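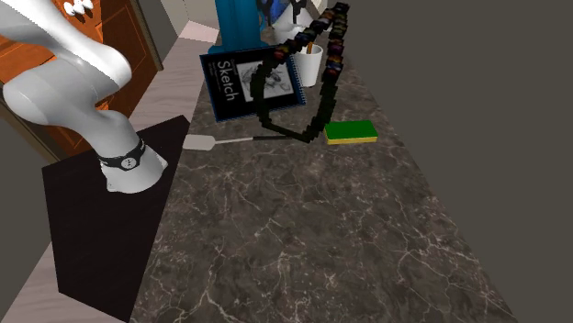 Grernis

Grernis is a simulation package for robotic manipulation in domestic kitchens, developed and sold by Jover. It supplies rendered rooms, household objects, arm and gripper models and a task editor, and is used to train and test control policies before they are run on hardware. The current release is version 7. The package is sold by annual licence, with a separate teaching licence for schools and universities.

History

Grernis began as an internal tool at Cirncombe, a consultancy that tested kitchen robots for appliance makers. Corinne Lyons wrote the first version to check whether an arm could reach the back of a worktop without striking the wall units. It had one room, no textures and a single arm model, and objects were stood in for by boxes and cylinders.

Jover acquired the tool together with Cirncombe's test records and rebuilt the renderer. Uyên Ngô, who joined during the rewrite, designed the object library and the file format still in use. Versions 2 and 3 were supplied only to existing Cirncombe customers. Version 4 was the first on general sale, and version 5 added soft and jointed objects. Version 6 was withdrawn in May after a fault was found in its saved-scene format, and its features were carried into version 7.

Rooms and surfaces

The package contains 90 kitchen layouts. Each consists of a floor plan, wall and base units, one or more worktops and a mounting point for the arm. The mounting point may be fixed to the floor, to the worktop or to a pedestal standing beside the worktop. Pedestal mounting is the default. It leaves the full depth of the counter free, but the user has to check clearance between the raised arm and any cabinet door behind it, which the editor does not do unless collision preview is switched on.

Surface finishes can be changed independently of the layout. Wood, tile, painted wall and several kinds of marble are included. Strongly veined marble is among the harder finishes for vision-based policies, as thin pale veins can be mistaken for the edges of flat objects or for handles. Jover's manual advises including at least one veined finish in any training set meant for general use. Lighting is set per room and can be varied between runs.

Object library

Version 7 lists 557 objects. Most are ordinary kitchen items such as cups, bowls, sponges and long-handled utensils, but the library also holds things that tend to be left on kitchen counters, including stationery and toys. A sketchbook may be stood upright on a worktop beside a cup and a scouring sponge, and the placement tool accepts this without complaint provided that the object is stable at the start of the run.

Jointed objects form a separate group. Chains are built from small rigid segments joined end to end, and may be draped in loops over a counter. Each segment can take its own colours. Long chains are costly to simulate, and the manual recommends keeping to one per room on a machine without a dedicated graphics card.

Every object carries a mass, a friction value and a collision shape. The collision shape is simpler than the visible shape in most cases. Hollow vessels are the exception and have a true inner surface, so that other objects can be placed in them.

Contact and grasping

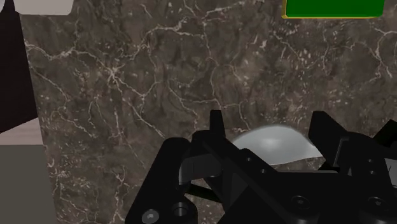
Contact between fingers and objects is handled by Quách, a solver licensed to Jover and supplied as part of the package. Quách computes force at several points on each finger pad and reports slip separately for the left and right fingers. Finger geometry is taken from the full mechanical model of the gripper, down to the stepped plates, the linking rod and the screw heads in the base, and the same geometry is used in the rendered view. The amount of clutter this puts in front of a close-up camera is considerable. Where a smooth, pale object with a domed top sits between black fingers, the upright finger hides one side of it and the lower plates cover part of the rest, and a policy that relies on seeing the whole outline has little to work with. The solver's slip readings are intended to be used alongside the image in such cases.

Curved vessels are the usual test for a new gripper model. The contact area on a rounded wall is small and moves as the object tilts. Quách allows the user to set pad stiffness by hand, and the default value is on the firm side. Users working with thin-walled objects generally lower it.

Task editor

Tasks are written as a start state, a goal state and a set of limits. The start state may be fixed or drawn at random within bounds given by the user. Goals are expressed as relations between objects, for example that a sponge is inside a bowl or that a book is lying flat. Limits cover time, force and permitted contact with walls and units. The package comes with almost 700 ready-made tasks, which may be copied and altered.

Results are saved as a log of joint positions, contact forces and camera images. Logs from versions 4 and 5 can be opened in version 7. Those from version 6 must first be passed through a converter.

Limitations

Grernis does not simulate liquids, steam or heat. Water can be represented only as a change in the mass of a vessel. Cloth was added in version 5 but is limited to flat sheets, and a folded towel behaves as a stack of separate layers. Sponges are treated as rigid except in the direction of thickness.

Friction values were measured on dry surfaces at Cirncombe and are known to be too high for polished stone. Jover supplies a correction file, which is not applied by default. Reflections on glossy finger pads are approximate, and policies trained only on rendered images may need further training with real ones before use.

The licence does not cover the export of object models to other simulators. Room layouts may be exported as plain geometry, without surface finishes.

See also

Cirncombe
Quách (solver)
Robotic manipulation
Physics engine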